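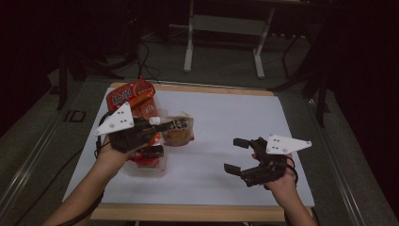
Foto: Talha Arain

Cómo preparar una tabla de picoteo para una tarde larga en casa

Hay tardes de septiembre en las que apetece reunir a la gente en casa sin encender el horno ni pasarse tres horas en la cocina, y para eso no conozco nada más agradecido que una buena tabla en el centro de la mesa. Llevo años montándolas para mi familia (y para los vecinos, que se apuntan siempre que pueden) y al final les he ido cogiendo el truco.

Lo primero es calcular. Para una merienda yo cuento 70 gramos de queso por persona, y si va a hacer las veces de cena, el doble y un poquito más de pan. Los frutos secos cunden muchísimo, así que con un puñado por cabeza vais sobrados.

Sacad los quesos de la nevera una hora antes – los curados incluso un rato más – y dejadlos tapados con un paño. Mientras tanto, lavad las uvas y secadlas muy bien, que el agua ablanda las galletas saladas y da una pena tremenda.

Ahora viene lo bonito. Colocad primero los cuencos con lo que mancha: aceitunas, hummus, mermelada de higo. Después los quesos, separados entre sí, con un par de cuñas ya cortadas para que la gente se anime. Los embutidos van doblados en pliegues sueltos, y los huecos que queden se rellenan con fruta y nueces, sin miedo a que se vea un poco revuelto.

Si hay niños, os recomiendo reservar una esquina para lo que viene envuelto o en bandejita. Mi amiga Juniper lo hace siempre y le dura el doble, porque lo que sobra vuelve a la despensa tal cual.

El pan, en cesta aparte y cortado en el último momento. Y la manzana, si la ponéis, con unas gotas de limón por encima.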